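Preltby Supervisor Workbook Set

Five spiral-bound workbooks for first-line managers, with one facilitator guide. Each workbook covers a single topic — delegation, scheduling, feedback, budgets, hiring — and takes one person eight hours to complete. Pages are perforated and punched for a standard binder.
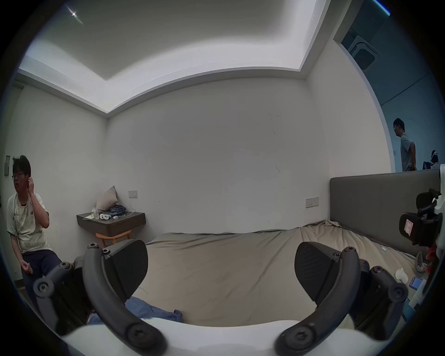

Catalog p. 41

Sets ship from the Domusach warehouse in cartons of 50. Smaller orders are packed by hand and carry a handling fee. The guide is also sold separately under the Relletti imprint.

Answer sheets from the earlier Pryor edition do not match the current page numbering.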